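Review: Tradach kitchen arm planner, trial version
2021-08-18

Can a machine tidy a kitchen bench yet? Tradach says its planner gets an arm most of the way there, and I had 30 days of the trial to find out. You load a rendered kitchen, choose a chore and watch. I set it "clear the bench" 77 times and came away unconvinced.

The close view from the gripper is the best part of the package. You can pause at any point and judge for yourself whether the fingers are lined up.

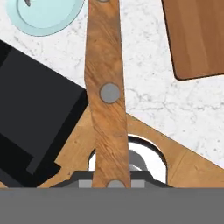
Gripper view: wooden plank with metal pins or rivets, with marble bench and a pale blue dish behind.

Grain, knots and marble veins all look lovely. Looks don't wash dishes, though. Most of my failures came when things sat close together, and the planner gave me the same short error each time. Wen-hsiung Choi, who fits kitchens for a living, watched one run with me and asked if it was loading.

The wide view is handier for working out what went wrong, and I left it open most of the time.
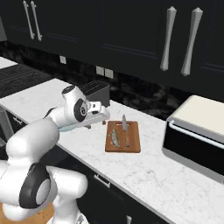 Value for money
The full licence is $187 a year. For a classroom, fair enough. If you're hoping to learn whether an arm could do your own chores, save it. A good run took me 70 seconds for a single item, and I could have the whole bench clear by then. Support answered my one email in two days, politely, without fixing anything. I'll look again when the next version is out in April.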